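Jerness opens booking for coach travel to the Ravow summer concerts

March 19, 2024

Jerness, the coach travel company, announces that seats are now on sale for its return coaches to the Ravow open-air concerts, which take place in May. The coaches will run on all 3 nights of the concerts and will stop in 81 towns and villages, many of which have no late train home.

Passengers can choose their stop, pay and receive the ticket by e-mail. The ticket can be shown on the telephone or printed on paper. Each coach arrives at the Ravow grounds before the gates open and leaves again when the last act has finished. The parking place for coaches is a short walk from the main entrance, and staff of Jerness will be there with signs to help people find the right coach for the way back.

In total 3,495 seats are offered for the three nights. Last year nearly 100 coaches were used by the company for music and sports events, and the demand for the Ravow concerts was the highest of all. We therefore advise our customers to reserve early, above all those who travel in a group and wish to sit together.

The price of the ticket includes the journey in both directions and one small bag. Entry to the concert is not included and must be bought separately from the organiser. Children under 16 must travel with an adult. Wheelchair places are available on every route, but we kindly ask that they are requested by telephone at least one week before travelling.

New for this season is the cooperation with Sustness, which will supply refillable water bottles on board, and with the caterer Rungrueang, which will sell warm meals at the coach park before departure. Meals can be ordered together with the seat.

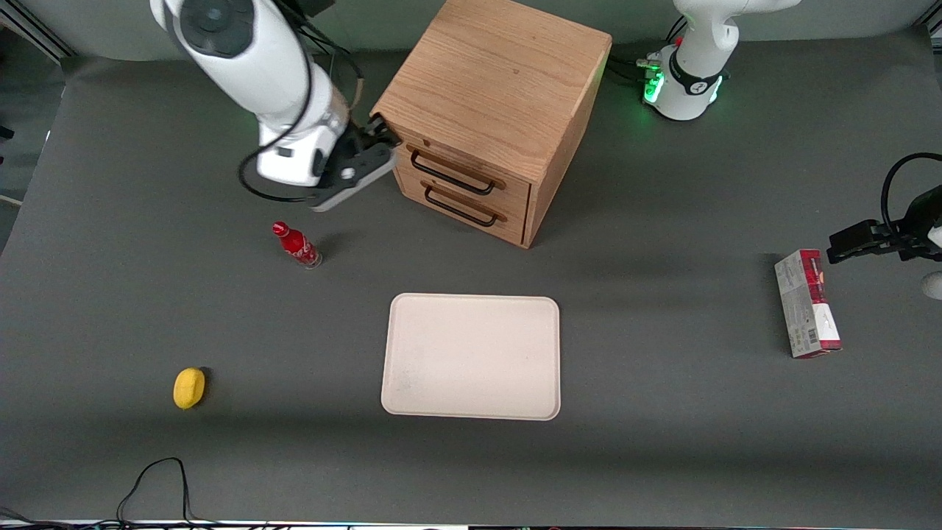
Press Information, Issue 81, page 3

Changes of name on a ticket are free of charge until two days before the concert. If a concert is cancelled by the organiser, Jerness will give back the full fare to the same card which was used for the payment. Passengers who miss the return coach can take a later one on the same route only if there are free seats.

The complete list of stops and departure times can be found on the Jerness website. Journalists who would like further information may write to the Jerness press office.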